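From: Aliki Kokkinos
To: finishing-list
Date: July 27, 2018
Subject: Re: Haze in waterborne topcoat over white

Manolakis wrote:
> We sprayed 23 tops for the Fivari job with the Mandon satin, two coats
> over white primer. Half of them show a cloudy patch near the middle
> when you look at them low against the window. The primer was sanded
> at 320. I don't want to strip them if I can help it. Would a third
> coat bury it, or would it get worse? Also, the client is now asking
> for matte. Does that change anything?

A third coat will make it worse if the haze is in the film, and will do nothing if it is in the primer. Find out which one it is first.

Wipe a cloudy area with mineral spirits and look at it while it is wet. If the cloud goes away and comes back as the solvent leaves, the problem is at the surface: dry spray, uneven flatting agent, or rubbing marks. If it stays the same under the solvent, it is inside the film or below it.

For surface haze, I scuff with a gray pad, clean with a damp microfiber, and shoot one medium wet coat. Keep the gun distance constant through the middle of the panel. Most people arc the wrist on long tops, and the overlap ends up drier at the ends than they think.

For haze in the film, the usual cause is trapped water. Satin and matte both go cloudy if the second coat goes on before the first has let go of its moisture. At 40 percent humidity I wait 2 hours between coats. In January, with the heater running and no air movement, I have had to wait overnight. The can says less. I would not go by the can.

On the change to matte: it hides more from the side, and it is less forgiving to repair. You cannot buff out a spot without raising the sheen there, so any touch-up means recoating the whole face to an edge. Stir the can from the bottom, slowly, every time you refill the cup. The flatting agent settles faster than you would expect, and the last third of an unstirred can comes out noticeably flatter than the first.

A matte white top in cool light: 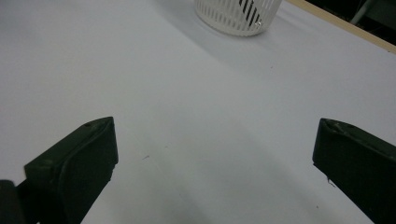

Test panel before you commit

Prime two offcuts from the same batch of board. Spray one with your present schedule and one with the longer wait. Leave both for a week, then look at them low against the same window as the tops. Write the times on the back in pencil. Marker will bleed through white.

If the second panel is clean, you have your answer, and the cloudy tops need to be sanded back to primer. Sand flat, by block, and stop when the color starts to chalk evenly. I would use a new can for the respray. The Zendness retarder helps in hot weather, but leave it out until the haze is sorted, or you will be changing two things at once.

What was the film thickness on the first coat? You didn't say, and if it was heavy I would look there before anything else.

Aliki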